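## 4 Placement of the local patron in the manuscript litanies

The printed Litany of the Saints names its saints by class: after the Virgin, the angels and the patriarchs come the apostles, the martyrs, the bishops and confessors, the priests and levites, the monks and hermits, and last the virgins and widows. A parish whose patron was missing from the printed text, and which wished to name that patron in procession, had to decide where the name should go. The copying clerk could place it in its class, move it to the head of the class, or write it outside the order of classes altogether. We call these placements regular, raised and detached.

The evidence is taken from the Cuypers deposit, which holds 555 leaves of processional matter from 14 parishes in the Ernance deanery. Most of the leaves were written for use out of doors, in Rogation week or on the feast of the patron. They are small, and many were folded to fit a sleeve or a service book. Leaves carrying only hymn texts or only the closing collects were left out of the count of placements but kept in the study of hands, as the same clerks often wrote both.

A leaf was treated as a litany if it held at least one invocation with its response, whether the response was written out or shortened. Shortened responses are the norm. Where the ending of a response showed whether one saint or several were addressed, the ending was recorded, as it bears on patrons who were invoked in pairs.

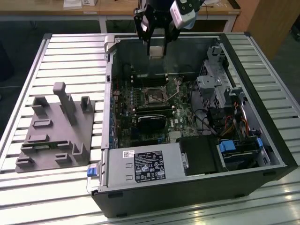
Hilde Visser has objected that the class of a saint was itself unsettled in local use, and that a placement which looks raised to a modern reader may have been regular to the clerk. A bishop who died by violence could be sung among the martyrs or among the bishops. A widow who founded a house of nuns could be sung with the virgins and widows or, less often, as a patron of religious life, near the monks. On this view the three placements describe the printed book and the clerk's distance from it, and say little about what the parish thought it was doing.

The objection is sound for bishop-martyrs. We have therefore marked every such patron as doubtful and report results with and without them. It has less force elsewhere. The clerks knew the printed order well, and where they copied it in full they seldom disturbed it except at the point where the patron entered. Several leaves show the patron's name written first in its class, struck through, and written again at the head. A correction of that kind is hard to explain if the clerk had no sense of a regular place to begin with.

Detached placements need a separate remark. In these the patron is named either directly after the Virgin, before the angels, or at the very end, after the general invocation of all holy men and women. The first pattern is confined to leaves with music. The second occurs with and without music, and is often written in a later hand at the foot of a leaf. We read the second pattern as a practical addition: it gave the name without calling for a new copy of the leaf. Bart Nijs reads it as a station marker, sung when the procession had come back to the church door, and two leaves carry a short direction in the margin that would fit his reading. We leave the matter open.

### Hands and the order of copying

The placements cannot be dated from the texts alone. The leaves are rarely signed, and the paper was bought in mixed lots. The order of copying was worked out from the hands, which were sorted in Classka by the shape of the opening S and by the way the response was shortened. Four hands account for most of the leaves with a raised or detached patron. We refer to them as Hands A to D. Hand A is the earliest and also the most faithful to print. Hand D writes quickly, shortens almost everything and is the only one to use red ink for the patron's name outside the feast itself.

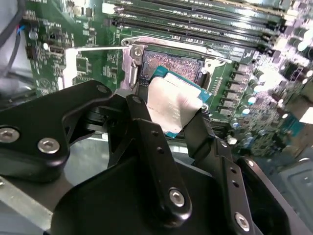 Hand B raises the patron in every parish for which it copied, whatever the class of the saint. The habit therefore belonged to the clerk and cannot be counted as separate evidence for each parish. It also spoils any argument from fit. A regular placement depends on the class, and the class admits only certain names, much as the open socket in Figure 2 is made to take the processor held just above it. A raised placement keeps that dependence in part, as the patron still stands within a class. A detached placement gives it up. When Hand B moves a confessor to the head of the confessors, we learn that the name was thought to belong there and that the clerk preferred it first. When Hand D writes the same name after the general invocation, we learn only that it was sung.

For this reason the tables give one entry for each pairing of hand and parish, and the raw number of leaves is given beside it. Repeated copies by one hand for one church are not treated as independent. The step reduces the weight of the larger parishes, where worn leaves were replaced often, and raises that of the small hill chapels, from which little survives. Undeck is the extreme case. It is a chapel of ease with its own procession and a patron unknown to the mother church, and every leaf that survives from it is by Hand C.

At Undeck the patron is regular on the leaves for Rogation week and raised on those for the feast. No other place makes this distinction so clearly. The Rogation procession was shared with the mother church, whose priest led it, and the feast was the chapel's own. It seems likely that the chapel used the order its neighbours would expect when the neighbours were present. The leaves for the feast also double the invocation of the patron, with the direction to repeat written out in full. Doubling appears elsewhere only in detached placements.

The doubled invocation was at first taken for a copying slip. It was accepted as intended once the same direction had been found on a leaf with music, where the repeat is sung to a higher ending.

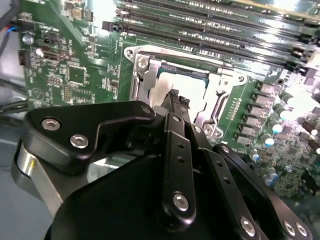 Alasdair Galbraith would go further and treat doubling as the older practice, with the raised placement as its replacement in places where the clergy wanted a shorter litany. "You do not need to put the name first," he wrote in reply to our draft, "if everyone has just sung it twice." He added that a shift of this sort would leave few traces, as the doubled leaves would have been thrown out when the new ones were made.

The proposal would explain why doubling survives at a chapel whose leaves were seldom renewed. It would also explain why it is absent from the work of Hand B, who copied mainly replacements. Against it stands the music leaf already mentioned, which is not early. Its notes are written by Hand C and its words by another clerk, and the direction to repeat belongs to the layer with the notes. If doubling was old, it was still being written out afresh at a late stage, by someone who saw no difficulty in joining it to a detached placement.

Veerle De Smet's list of the printed processionals owned by the same churches is of some help. Most copies have manuscript additions on the endpapers, and a few name the patron there with a cross against the page of the litany, showing where the name should enter. All the crosses she records stand within the class of the saint, and none at its head. The printed books were used by the priest and the loose leaves by the singers. Where both survive for one church the two can disagree, and we have no sure means of telling which was followed when the procession set out. In the tables the endpaper additions are listed after the leaves and are not added to the totals.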